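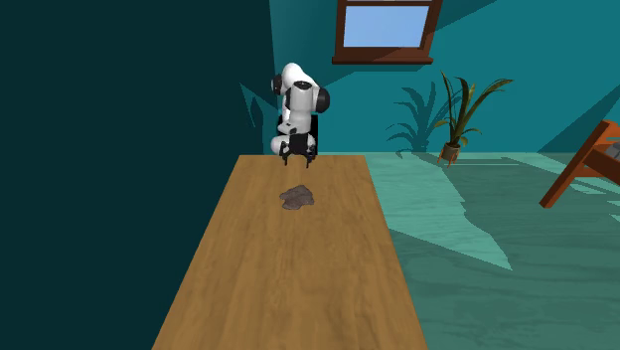 숙소 점검표는 여행 첫날 짐도 풀기 전에 쓰는 게 제 버릇이에요. 이번에는 Szénási 게스트하우스 2층 방이고, 도착한 날이 2018년 4월 5일이었습니다. 밤 버스에서 내려서 비 맞고 걸어왔더니 손이 곱아서 글씨가 엉망이라 여기 다시 옮겨 적어요. 제가 방에서 제일 먼저 찾는 건 긴 나무 테이블인데요, 지도랑 충전기랑 젖은 양말까지 다 늘어놓을 수 있어야 마음이 놓이거든요! 벽이 어두운 색이면 저녁에 불을 하나 더 켜야 해서 조명 칸도 같이 봅니다.

출입문과 잠금장치: 양호
열쇠가 두 바퀴 돌아가야 잠겨요. 한 바퀴만 돌리면 잠긴 것 같은데 밀면 열립니다(제가 해봤어요). 주인 Géza Deák 씨한테 말했더니 원래 그렇다고 하네요.

창문: 보완 필요
왼쪽 창 걸쇠가 헐거워요. 바람 불면 밤새 덜컹덜컹. 엽서를 접어서 끼워 놨습니다.

연기 감지기: 양호
테스트 버튼 누르니까 소리가 어마어마해서 옆방 Abrehet Woldemariam 씨가 뛰어나왔어요. 죄송했습니다. 그래도 덕분에 저녁을 같이 먹었네요.

일산화탄소 경보기: 없음
욕실에 가스 온수기가 있는데 경보기가 없어요. 저는 휴대용을 들고 다니니까 침대 옆에 뒀고, 주인한테는 꼭 하나 달아 달라고 부탁했습니다. 이건 그냥 넘어가면 안 되는 항목이에요.

소화기: 확인 요망
복도 끝에 있고 압력 바늘은 초록색 칸. 점검 스티커에는 12월이라고만 있고 연도가 지워졌어요.

비상구: 양호
방문에서 뒷계단까지 제 걸음으로 63걸음. 불 끄고도 한 번 걸어 봤어요. 중간에 화분이 하나 튀어나와 있으니 조심하세요.

콘센트와 전기: 보완 필요
침대 머리맡 콘센트가 흔들려요. 거기는 안 쓰고 창가 쪽만 썼습니다. 멀티탭은 Geretti 제품이 하나 놓여 있었고 멀쩡했어요.

욕실 바닥: 주의
엄청 미끄러워요. 수건 한 장 깔고 샤워했습니다. 온수기 설정은 60도로 되어 있어서 찬물부터 틀어야 해요. 아이랑 가시는 분들은 특히요.

침구: 양호
매트리스 솔기 네 귀퉁이 다 들춰 봤는데 깨끗했어요. 담요가 얇아서 한 장 더 달라고 했고 바로 주셨습니다.

귀중품 보관함: 사용 안 함
비밀번호가 초기화가 안 돼요. 여권은 그냥 몸에 지니고 다녔습니다.

재확인할 것: 창문 걸쇠, 머리맡 콘센트, 경보기. 다음 주에 같은 방에 묵는 Bence Szilágyi 씨가 봐 주기로 했어요.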